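What the second station is going to cost us

26th August. Quick one, I have a quote to send back before lunch and I'm writing this mostly so I stop carrying the numbers in my head.

Fruit and basket is still the job we plan everything around. Table, mesh shelf, yellow basket, hand.
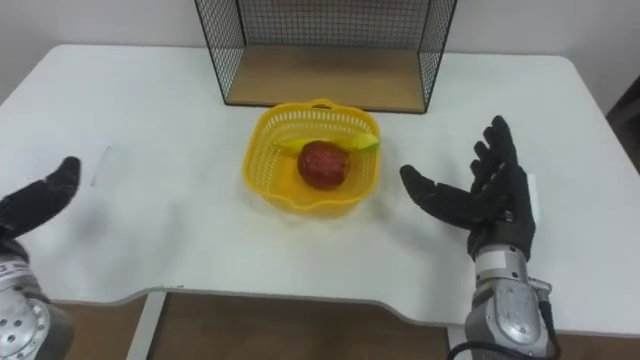
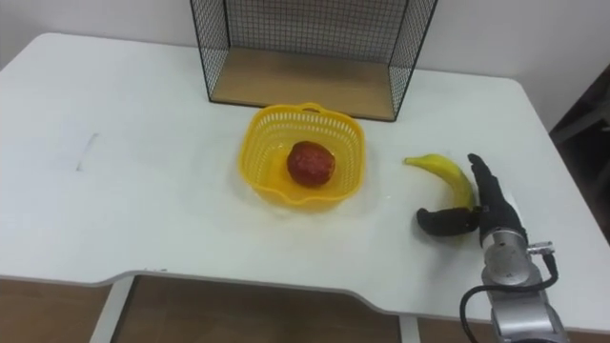
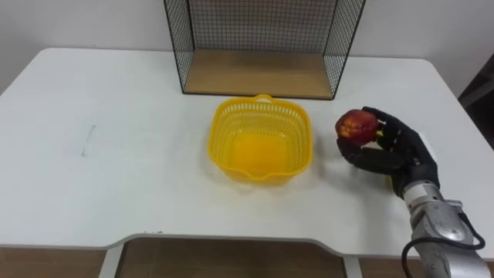 The list as it stands

Omid Kazemi asked me in February what a second station would need and I said "same again". Bad answer. Same again means buying the same mistakes twice. So this time I went line by line.

Arms. Vullel will do the pair on a lease or outright. Leaning lease. 18 months, then we own them or hand them back. Outright is cheaper over the whole stretch but it eats the entire budget in one go and then there's no money for hands, and arms without hands are coat racks.

Hands. The big one. Custico quotes 8 weeks from deposit, and that's per pair, and they don't start the clock until the deposit clears. Want a spare right hand in the same order. Ours does most of the reaching and if it goes down we are sat there. Omid thinks a spare is a luxury. We'll see who wins that.

Gloves. Always forget gloves. Put down $140 for the year, probably low.

Table. Plain white, cutout in the front edge so the arms can get in close. Bautista has the same one for $300. I looked at cheaper ones with a straight front and they're no good to us, you lose too much reach. Don't let anyone talk you into a straight front.

Shelf, baskets, fruit. Petty cash. Buy the baskets in one go though, becuase the shop changes the shape every season and then you have two stations with two different rims.

Cables. Needs its own line. Last time it was under "misc" and misc was blown in a week. Longer ones, and proper clips. I want the slack tied back on the new one from day one.

Stuff I left off last time

Shipping on the arms. Insurance while they're in transit. A second power circuit – the electrician has to come out anyway so do both walls. Somewhere to put the crates, if we lease we need to keep the crates.

Also service. Akport offered a plan covering both stations, one visit a quarter. Price was okay. I haven't signed, want to know if a visit includes the hands or only the arms. Emailed twice, no reply yet. If it's arms only then it's not worth much to us, the hands are where the wear is.

Order of doing things

Deposit on the hands first, longest wait. Then electrician. Then table and small stuff. Arms last so the lease doesnt start running while they sit in a box.

Still open: whose budget the spare hand comes out of. Omid is back Thursday, will fight about it then.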